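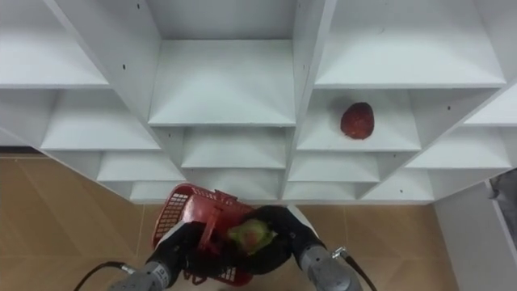
Shared Kitchen and Storage – Minutes, 8th April

Present: Rhydian Meredith (chair), Nga Hầu (minutes), four residents of Olmedo House
Apologies: flat 230

1. Minutes of the last meeting
Agreed with one correction. The quote from Plendex was for the hallway only and did not include the kitchen.

2. White cubby shelving
Rhydian asked what the unit should be used for. Agreed that the compartments will be for dry food and fruit, with cleaning products kept under the sink. Nga pointed out the open screw holes in the white panels. She will get cover caps – white if the store has them.
Fruit left on the shelves is for anyone unless it has a name on it.
Flat 224 asked for a low compartment, as the upper ones are hard to reach. Agreed.
Action: Nga to buy caps and print labels.

3. Floor
The tan tiles are to be mopped on the same rota as the counters. Two residents want a mat by the shelving. No decision – prices needed first.
Action: Rhydian to ask Gisach for prices on 2 sizes.

4. Money
Balance stands at $412. The caps and labels will come out of this. Any mat over $40 comes back to the meeting.

5. Any other business
The Bistorau delivery crates are still in the hallway and need to go back. Flat 224 will call them.

Next meeting to be set by email.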